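フェヴスカの筆立て

一

遺品整理というほどのものではない、とトマース・オコネルは電話で言った。キンセラ通りの部屋を引き払うから、机の上だけ見てくれればいい。ヌーラ・ダガンは信じなかった。机の上だけで済む引っ越しなど聞いたことがない。

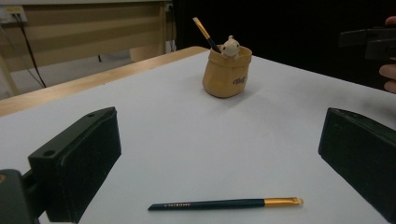

二

化粧筆は緑がかった暗い色の軸で、金の細かい文字が入っていた。もう片方は筆立てに斜めに挿さったままだ。ヌーラは手を出さず、しばらく立っていた。

「叔母さんは化粧なんかしなかったでしょう」

「しなかったね」とトマースは廊下から答えた。段ボールを組み立てる音がする。「絵に使ってたんじゃないか」

「絵も描かなかった」

返事がなかった。都合が悪くなると、この従兄はガムテープを引く音を大きくする。

筆立ては、口を丸めた紙袋がくたりとしたような形をしていた。縁から白い熊が顔を出している。叔母がこれを買うところを、ヌーラはどうしても想像できなかった。茶碗ひとつ選ぶのに店を三軒回り、結局何も買わずに帰ってくる人だった。

「フェヴスカで買ったって言ってたよ」トマースが戸口に来た。「旅行のときに」

「いつの旅行」

「九月の」

「九月は膝が悪くて、階段も下りられなかったのよ。私が毎週パンを届けてたんだから」

トマースは段ボールの底を拳で叩いた。抜けないことを確かめているのか、考える時間を稼いでいるのか、ヌーラには後のほうに思えた。

三

リスネスという業者が昼過ぎに来る約束だった。その前に捨てるものと残すものを分けておくのがヌーラの役目で、付箋まで渡されていた。黄色が残す、青が捨てる。トマースが決めた色だった。台所の鍋には、彼女が着く前からもう青が貼ってあった。

「相談するって言ったじゃない」

「鍋だよ」

「相談するって言ったの」

彼は青い付箋を剥がし、黄色も貼らずにポケットへ入れた。譲ったつもりらしい。

机に戻り、ヌーラは寝ているほうの筆をつまみ上げた。毛先は短く、斜めに切りそろえてある。自分の手の甲をなでてみたが、何もわからなかった。使ったと言われればそう見えるし、新品だと言われればそれも通る。こういう品物は証人として役に立たない。

「誰かのものじゃないの」と彼女は言った。「ここに来ていた誰か」

「誰が来るんだ」

「だから訊いてるの」

トマースは窓を見た。それから、改装屋のレノヴヴィルに鍵を返すのは夕方だから急いだほうがいい、と言った。訊いたことの答えになっていない。

「二回だけ会った」と、かなり経ってから彼は言った。「下の階の娘さんだ。叔母さんの眉を描いてやってた。人に見せる眉じゃない。二人で描いて、鏡を見て、落としてたんだ」

「作り話でしょう」

「どうしてそう思う」

「旅行の話のあとだから」

それには彼も言い返さなかった。旅行のほうは叔母に頼まれた嘘だった、と小声で足したが、そう言えば何でも片がつく。死んだ人は口裏を合わせるのがうまい。

ヌーラは筆を筆立てに挿した。熊が少し傾いたように見えて、指で直した。付箋の束を出し、黄色を一枚めくったところで手を止めた。

「その娘さん、今も下にいるの」

「たぶん」

「たぶんって何」

彼女は筆立てを持ち、上着も着ずに階段へ出た。後ろでトマースが何か言ったが、またテープの音がして聞き取れなかった。

下の階の呼び鈴には名札がなかった。ヌーラは一度押し、少し待ってから、もう一度押した。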